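Jostura / Bags and Cloths / Soft Bags

# The Tendley Soft Bag, in Dark Green

Our Tendley is a plain soft bag with no lining, no zipper and no stiff bottom, and it has been in the shop in one form or another longer than almost anything else we make. People carry bread in it, and knitting, and library books, and a change of clothes for the pool. When it's empty it folds down to a flat square that you could mistake for a napkin, and a good many of our customers keep one folded on the kitchen table or the hall shelf so it's there when they walk out the door.

The dark green came back in April after a long gap, and we're so pleased to have it! It's a very deep green, close to black in a dim room, and you really need to carry it over to a window before the green shows itself. We've had letters from people who thought they had been sent the black by mistake (we don't make a black, though we do get asked). If you want a green that looks green from across the street, the Estum apron cloth is much brighter and you would probably be happier with that one.

## Size and cloth

| | |
|---|---|
| Width, laid flat | 17 inches |
| Folded | 8 inches square |
| Cloth | 100% cotton, plain weave |
| Weight of cloth | 300 grams per square meter |
| Handles | Two, same cloth, doubled over and stitched |
| Closure | None |
| Inside pocket | None on the standard bag, one on the Tennant version |
| Color | Dark green |

The cloth is on the heavy side for a bag with no lining. We tried a lighter one for a season and it folded beautifully, and then it sagged like an old sock the minute anybody put a cantaloupe in it, so back we went. It's firm when it's new. Give it a few washes and a few trips to the store and it relaxes into something much nicer to handle, with a softness along the folds that you can't get by treating the cloth at the mill, or at least we've never found a mill that could do it to our liking.

All the seams are folded in on themselves and sewn down twice. Turn the bag inside out and you'll find no raw edges, and some people do prefer to use it that way around, with the seams showing as a ridge down either side. The handles are long enough to go over a shoulder in a summer shirt. Over a winter coat it's a squeeze, and if you mostly shop in cold weather you may want to write to us about the longer handles, which Fergus Dalgleish in the workroom will sew on for you at no extra charge as long as you're willing to wait your turn.

## Folding it

There's a right way to fold a Tendley, by which we mean there's the way we do it in the shop, and you should feel free to ignore us.

1. Lay the bag on a table and smooth it out with the flat of your hand, pushing from the bottom up toward the handles.
2. Fold the handles down onto the body of the bag so that they lie inside its edges.
3. Bring both sides in to meet at the middle.
4. Fold the bottom up, then fold again until you have a square.
5. Press down on it for a moment.

A table helps a lot with this. I fold mine on the bare wood in the kitchen, where the cloth slides around easily, and it goes much faster than it does on my lap or on the bed, where everything bunches up. If the square springs open again, the bag is probably still new, and it will settle down after a wash. You can also just roll the thing up and stuff it in a coat pocket. The creases fall out once there's something heavy inside.
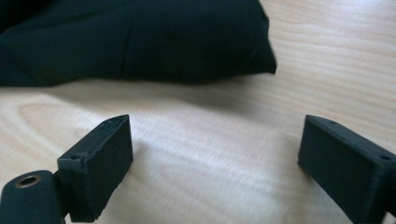 Rolled or folded, it's happiest kept somewhere dry and out of strong sun. Dark greens are the touchiest of all the colors to keep, and a bag left on the back shelf of a car all summer will fade in stripes wherever the folds were. We rather like the look of a faded one, and there's a bag hanging by the workroom sink that has gone the color of pond water, but it should be your choice and you may not want stripes.

## Washing

Wash it cold, by itself or with other dark things, for the first three washes at least. There is always some loose dye in a color this deep and it will find your white dish towels if you let it. After that it can go in with the ordinary dark wash. Hang it up by the bottom edge, since hanging by the handles pulls them out of line while the cloth is heavy with water.

You can iron it if you enjoy ironing. Do it from the inside, on a medium setting, while the cloth is a little damp. A very hot iron leaves a shine on the seams that is next to impossible to get out again, and I say that as the owner of a bag with very shiny seams.

Please don't tumble dry on high. The cloth will shrink a little in its first wash whatever you do, and we cut the bag large to allow for it, but high heat takes up more than we allowed. Low is fine.

For spots, a bar of plain soap and a damp cloth will usually do it. Oil is the hard one on a dark color. Get some soap on it early, leave it overnight, and rinse it in the morning before you decide whether it has worked.

Lint does show. Anyone with a pale cat should know this before ordering! A clothes brush gets most of it, and so does a strip of tape wrapped around your fingers.

## What fits

A week of vegetables for two people, if nobody goes overboard on squash. A large round loaf lying flat. Sheet music. One pair of boots, soles together. A laptop will go in, but there's no padding anywhere in this bag and we'd rather you put the laptop in a sleeve first. Bottles are all right so long as you put something soft between them, and the spare sweater you brought along does nicely for that.

It isn't waterproof and we don't wax it. We get asked about waxing at home, and you are welcome to try, but it makes the cloth stiff, it will never fold down small again, and you can't put it in the wash afterward. We do carry a waxed bag for people who need one, and it's a different shape altogether.

## The Tennant version

Same bag, same green, with a flat pocket sewn to the inside near the top. The pocket is open, and deep enough for keys, a phone or a shopping list. We added it after years of customers telling us about digging for their keys underneath the potatoes. It makes the folded square a bit thicker on one side, which bothers some people and is invisible to others. If you are ordering more than one and can't make up your mind, get one of each and see which you reach for.

The pocket can't be added to a standard Tendley after it's been sewn. Well, it can, but the stitching comes through to the outside and we've never been proud of the result.

## Repairs

Handles wear out before anything else does, right where they meet the body of the bag. Send it back to us (washed, please) and we'll put on new ones. Fergus keeps the offcuts from every roll of cloth for this, though he can't match the color of a bag you've carried for years, and new handles on an old bag will look darker than the rest for quite a while. Small holes in the body can be darned or patched. Tell us which you'd like with a note tucked inside, and mention whether you mind the patch showing.

For small jobs, any sturdy sewing needle and a strong cotton thread will do. We're happy to mail you a length of the green thread we use, just ask when you order.

## Ordering

Both versions are sewn in small batches, so a color may be out for a few weeks before it's back on the shelf. Put your name down with the shop and we'll write when there are bags to sell. Unused bags can come back for exchange or refund. Used ones we can't resell, but if a seam has given way that shouldn't have, that's our doing, and we'll mend it or send you another.

The shop is open Saturday mornings if you'd like to see the green by daylight and try the handles over your own coat. Come in by the side door, the front one sticks.

**Also in dark green:** Tendley drawstring pouch, Tendley bread cloth, Jostura table napkins (sold in pairs).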